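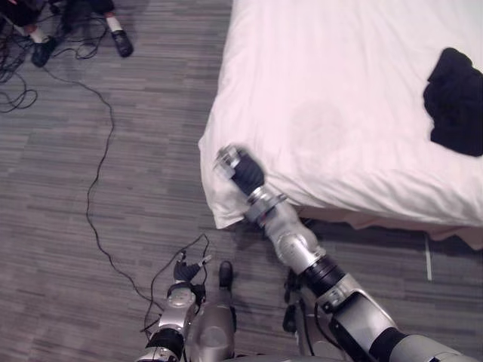 I was living in this country for almost two years before I understood what a bed skirt is for. In the home of my parents a bed had legs, and you saw the legs, and under the bed there was a suitcase and nobody was ashamed of it. Then I moved to the apartment in Ernham and the bed came with a beige skirt already on it. I thought first that it was some kind of old sheet that the previous person had forgotten.

Now I like it. It hides the boxes of winter clothes, and it makes the bed look finished even on a day when I am lazy. But it makes changing the sheets a little more difficult, and this is what I want to write about today.

The problem is the corners. With a white sheet every mistake is visible. If you pull too hard at the front corner, the wrinkles only move to the middle and stay there. If you don't pull enough, the edge hangs in small waves over the skirt. And if you lift the mattress to tuck the sheet under, very often the skirt comes up together with it, and you must go on your knees on the carpet and pull it down again. I have done this so many times!

My friend Weronika Walczak worked one winter in a small hotel in Branton, and she taught me her way. I write it down as I remember it:

1. Put the sheet over the whole bed and leave it loose. Don't tuck anything yet.
2. Go to the corner that is the farthest from the door and fix it first.
3. Take the corner opposite to it, across the diagonal. Pinch the cloth close to the edge, lift it a little, and pull slowly toward yourself.
4. Smooth the top with your open hand, from the middle to the sides.
5. Do the other two corners, and only then look at the skirt.

The third step is the one I was always doing wrong. I used to take a big piece of the sheet in my fist and pull it down. Weronika says you should hold only a small fold, and lift before you pull. Then the cloth slides over the edge of the mattress and does not take everything with it.

She also told me to take all clothes off the bed before I begin. She is right, of course, but I don't always listen. There is usually something black and crumpled lying on the right side, and I work near it until the last moment, and then I have to move it anyway. On white it looks even worse.

I don't iron sheets. My mother did, and she would be sad to read this. What helps me is to fold them while they are still a bit warm from the dryer, but some creases along the front edge stay anyway, and by the second night I can't tell which are from the dryer and which are from me.

Next week I want to wash the skirt too, for the first time since January. It has to come out from under the mattress, and for this I will need a second person. Weronika, if you read this, I am making soup.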